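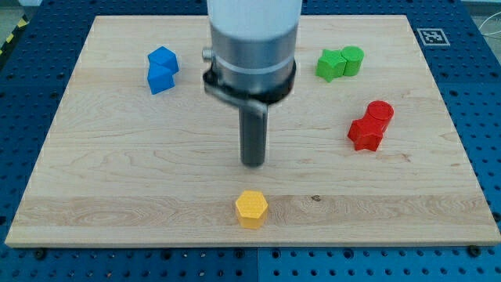

Selon Radu Tănase, on ne devrait jamais parler des cubes de construction sans dire d'abord qu'ils servaient à apprendre à lire. Je lui donne raison, et je commence donc par là.

Rechercher dans les articles OK

Cubes de construction (jouet)

Les cubes de construction sont de petits blocs, le plus souvent en bois, que les enfants empilent, alignent et font tomber (surtout font tomber, si j'en crois mes neveux !). Dès la fin du XVIIe siècle, on recommandait en Angleterre de coller des lettres sur des dés pour enseigner l'alphabet en jouant. Au XIXe, le pédagogue allemand Friedrich Fröbel en fait tout un système, ses fameux « dons », avec un cube divisé en huit petits cubes – j'en ai retrouvé une boîte chez un brocanteur et je ne m'en suis toujours pas remis.

Fabrication

Le hêtre et l'érable dominent, parce que leur grain serré donne peu d'échardes. Les arêtes sont adoucies, puis on teinte ou on laisse nu. L'atelier Felitz, que j'ai visité en septembre, vendait autrefois un coffret de 200 pièces, et son concurrent Husar un modèle plus modeste de 32. Mon cœur va au petit, il se range en deux minutes.

Couleurs

Le rouge, le bleu, le jaune et le vert reviennent presque partout. Fröbel, lui, préférait le bois brut pour ses cubes et gardait la couleur pour les balles de laine du premier don. Chez Stonano, on a longtemps vendu les deux versions côte à côte, et les collectionneurs se disputent encore pour savoir laquelle a le plus de charme.

Collection

Les boîtes complètes avec leur couvercle à glissière sont les plus recherchées. Le catalogue Skotlow en recense environ 969, et il m'en manque encore beaucoup, hélas.

121 partages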